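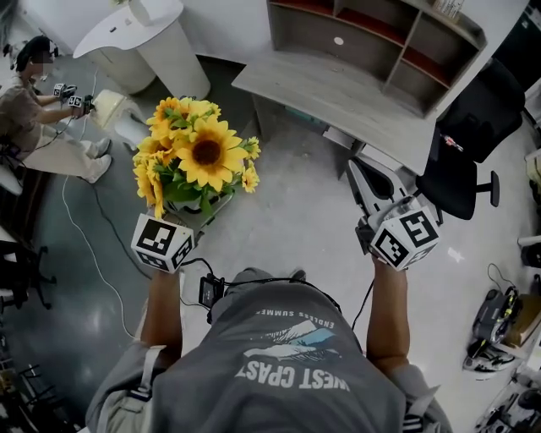

Artificial sunflowers and an Endless Summer tee

I finally picked up my coat on Wednesday. I wrote in March that I was going to have it relined, and a few readers asked what it cost and whether I'd do it again, so I'll go through it.

The coat is a long camel wool one from the resale shop in Tokside. I paid $65 for it. The wool was in good shape, with a little pilling under the arms and on the right side where somebody carried a bag for years. The lining was another story. It had split at both armholes and down the center back, and one pocket emptied straight into the hem. I found a pen and two bus tickets down there.

I went to two places for quotes. Gonon, the dry cleaner near my work, sends its alterations out and couldn't give me a price until the coat had been looked at. Ajayi Tailoring looked at it while I stood there. They told me a full reline takes up to 6 weeks in the busy season, and that I could bring my own fabric if I wanted. I left it with them.

Picking the lining was harder than I expected. I wanted a dark green, but most of what I found was either too shiny or so thin I could see my hand through it. I ended up with a viscose twill from Prevar in a color they call moss. It's heavier than the old lining, and it doesn't cling to sweaters, which was my main complaint about the last coat I owned. Wash and iron a scrap before you commit to anything. One of my samples came out with water spots from the steam - I would have been very unhappy to find that out on the finished coat.

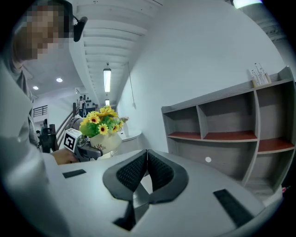
Corinne Stadler

The tailor asked me some things I hadn't thought about. Did I want the hem of the lining loose or sewn down? (Loose. It hangs better on a long coat.) Did I want an inside pocket? Yes, on the left, deep enough for a phone. Did I want to keep the old label? I did, so it was stitched back in under the collar where it used to be.

They also moved the top button over by half an inch. I hadn't asked for that when I dropped the coat off, but at the fitting it was pulling across the chest and we agreed on it then.

The labor cost more than the coat did. I knew that going in. I would still do it again for wool this heavy, but not for a blend and not for anything with worn cuffs. Cuffs are where I'd look first now.

I wore it to dinner the same night with black trousers and flat boots. The sleeves slide on easily over a thick sweater, and the pocket holds my phone and keys. The pilling still needs a going over with the sweater comb, and I'll get to that before it goes in the closet for the summer.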